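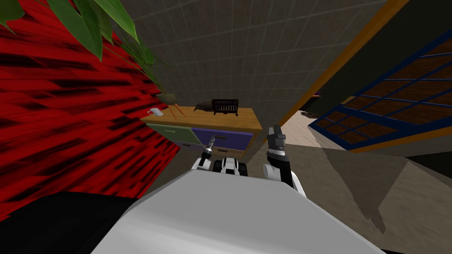
Two arms, one cabinet with a green drawer and a purple one, in the Losell practice room.

Losell - Practice Room Pack for Two-Armed Home Builds

Losell is a set of simulated rooms for people who are building a two-armed robot in a garage, a spare bedroom or the corner of a shared shop where the band saw used to be. You load a room, you load your arms, and you find out what your code thinks a cabinet is. It will have opinions.

We wrote it at the Harries workshop while our own build sat on the bench waiting for a shoulder bearing. The bearing took 6 weeks. By the time it came we had two rooms, a gripper model and a much lower view of our own path planner.

What you get
Two furnished rooms, with low furniture, walls and small items to bump into
One two-fingered gripper model, plain fingers, left and right versions
Overhead, chest and wrist views, each one switched on or off in the settings file
A log of every contact, including the ones you would prefer to forget
Printed quick start card (the PDF is longer and has fewer jokes)

What you don't get
A robot. People have written in.

About the wrist view
Most of our support mail is about the wrist view, so it gets its own section. From the wrist, a room is mostly wall. You get your own two fingers, whatever bit of furniture happens to be in reach, and a great many tiles. Builders who have only worked from a chest camera tend to assume the view is broken. It is fine. Your arm is just closer to the wall than you pictured it.

Our advice is to drive the arm by hand for the first evening. Leave the fingers open, creep up on an edge, stop, back off, do it again from the other side. It is dull work and it will save you a gripper later. We speak as former owners of a gripper. 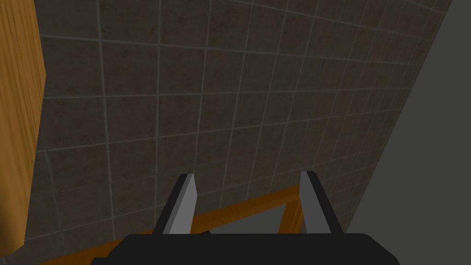 Emlyn Foulkes wrote to us that he gave the wrist view a whole weekend before letting his planner anywhere near it, and that the planner still drove straight into the furniture on its first run. He would buy the pack again, he said, though he wishes the contact log were a little less thorough.

We have looked into making the log less thorough and decided against it. You can filter it by joint, by finger or by how hard you hit. Filtering by whose fault it was is on the wish list, in Morfudd's handwriting, with two lines under it.

Fitting it to your own arms
The pack reads a plain text file with your link lengths and joint limits. Measure twice. Joint limits go in as degrees, so a wrist that turns a quarter circle is 90 and not 1.57, however proud you are of knowing that. If an arm loads inside out, check the sign on the second joint before you email us. It is nearly always the second joint.

Rooms can be edited. Furniture slides, tiles change color and the lighting can be flat or harsh. We suggest starting flat. Once things work, turn on the hard shadows and watch them stop working.

The Brarkari add-on
Adds a second gripper with longer fingers and a kitchen. Bienvenido built the kitchen and modeled it on his own, so the top shelf is out of reach of nearly everything. Needs the base pack.
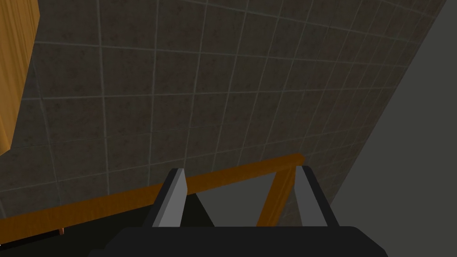

Wrist view, fingers open, the right one partly covering the corner post.

Running it in a shared shop
One license covers up to 8 people using the same machine. If your shop has one good computer and a sign-up sheet, you are the customer we had in mind. Saved sessions go in separate folders by user name, which has cut down on arguments at our place, though Rhun still signs in as whoever is at lunch.

Needs
A desktop with a separate graphics card
A game controller or keyboard for hand driving (the controller is kinder)
Patience, not included

Updates
The version on sale now is dated 27 February 2026. It fixes drawer handles that let fingers pass through them, which several of you had reported and one of you had come to rely on. The next room is called Cenen and is planned for September. Owners of the base pack get it as a download and don't need to do anything except remember their password.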